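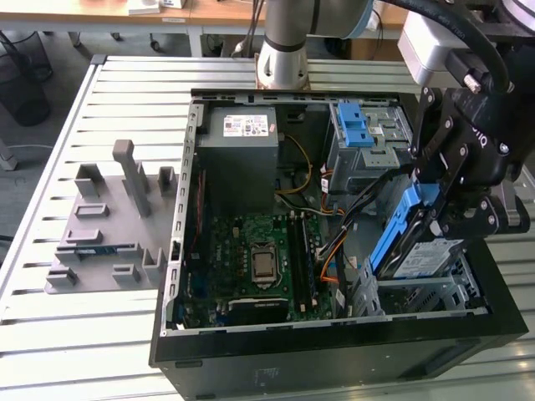 Gripper slips when it pulls a drive carrier out of a desktop PC

Posted in Shop Robots by Anselmo Zapata

I'm setting up an arm at our shared workshop to strip donated desktops. We get stacks of old office towers, and most of them need the same thing done: drive out, memory out, sort the parts. The case lies on its side on the bench with the panel off, and I have a printed plate next to it with slots to hold the memory modules.

The memory part is coming along. The drive is where I'm stuck. These Dells hold the hard drive in a blue plastic carrier, and you squeeze the sides to release it. By hand it takes a second. With the gripper it goes one of two ways. Either the fingers close on the carrier and slide up the plastic without the drive moving, or the drive comes up crooked and jams in the cage.

What I've tried so far:

More grip force. The carrier flexes and then slips anyway.
Rubber tape on the fingertips. Better for a few pulls, then it rolls off.
Slower pull speed. No difference that I can see.

I've logged 80 pulls since Saturday and I still can't say which ones will jam. The control side is Plokik, running position moves only, no force feedback. The fingers are plain metal plates with holes in them. Is this a finger shape problem or do I need a force sensor? I'd like to avoid buying one, as the shop budget for this is $419 and a good part of it is spent.

Timothée Boyer

Finger shape first, then your pull direction. Leave the sensor for later.

The carrier has ridges down the sides. Flat metal on ridged plastic touches only at the high spots, and more force just bends the plastic in between. Print a pair of pads that match the ridges and bolt them through the holes you already have in the fingers. Use a flexible filament if your printer can handle it. Don't glue them, you will want to change them.

Practice on an empty carrier before you go back to full drives. Pick it up, hold it upright over the board, and have the arm stop there for a couple of seconds. 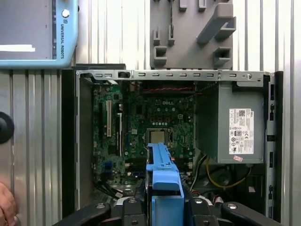

If it tilts or creeps during the stop, the pads are wrong and there's no point going on to a real drive. Mine took two versions of the pads to get right. The first set was too short and the carrier could rock back and forth between them.

On the jamming: check that your pull line is parallel to the cage and not to the bench. Those are not the same thing if the case is sitting on its feet or on a lip. Jog the arm up an inch at a time with the drive gripped and watch the gap on both sides. If one side closes up, teach a new pull direction from the case itself - touch off two points on the cage rail and use that line.

Also, unplug the data cable and the power plug before you pull. You didn't mention it, and a cable still attached on one end will turn the drive every time. I do mine as a separate step, with the fingers nearly closed, coming in from the board side.
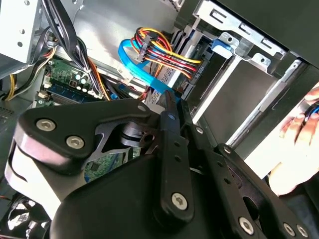 Fingers below the blue SATA cable, with the drive cage on the right.

Go slow around the wire bundle there. The power wires sit right next to the data cable and it's easy to catch both.

Pridham

just pull them by hand, it's faster

Brunet

I agree with Timothée on the pads. One thing to add: clamp the case. Ours was moving a little on the bench with each pull, and the taught positions were off after that. We put a stop block on two sides and a toggle clamp on the third. Put the clamp low on the shell so the arm doesn't hit it on the way in.

I would also skip the rubber tape completely. It leaves bits behind on the carriers.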